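02/04/2023
Shares 8 | Comments 3

Frog tapes, Tenby boxes

Big day. The catalogue has 3416 reels in it and as of this afternoon 3346 of them have a matching box on the shelf. I did not think we'd get past 3000 before winter! Most of what's left will be the ones that went out on loan in the eighties with only a surname on the card.

Started with the reels from the creek behind the Gredari road. Lovely stuff. The recordist slates every tape in the same slow voice, gives the air temperature, then stands dead still for half an hour while the banjo frogs go off around him. You can hear a car cross the bridge early on and the whole chorus drop out, then one brave fellow starts up and they all pile back in. I played that bit to Dirceu three times. He was very patient.

Baking: two of the February reels squealed on the first pass, so into the food dehydrator overnight at the low setting. Both played through clean this morning. Want to try a longer bake on the next sticky one and see if the oxide shed on the guides is any less. Cleaned the heads between every reel regardless, and the swabs from the Mondari stock are coming up far browner than the others. Worth keeping that stock together and doing it last.

Azimuth is the thing to get right. I set it by ear on the slate voice, then checked on the scope, and was a hair off both times. The high whistling calls go to mush if it's out, even when the voice sounds fine, so tune on the frogs!
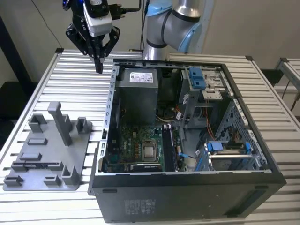
Dell tower on its side, panel off.

Levels: leave more headroom than feels sensible. The pobblebonks are polite until one gets up next to the mic and then it's straight into the red. Did one reel twice for that reason. Second transfer is the keeper, first one deleted.

Dirceu has worked out Fröhlich's shorthand on the box spines – the little circle with a stroke is moon phase, and the number after it is how long since rain, in days. That's a whole column of data we'd been typing in as "unclear". We went back over the first shelf and it holds up every time there's a fuller note inside the lid. Very pleased about this one. He's writing a key to tape inside the front cover of this book.

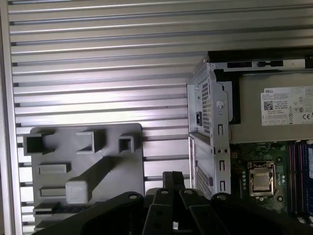

Inside the case: ribbed metal, grey moulded part with the square tabs.

To do
– order leader tape, white, and more splicing tabs
– second dehydrator tray for the wide hubs
– re-enter moon and rain for shelf two
– ask around about the loan cards
– copy the bridge reel for Dirceu, he's asked for it after all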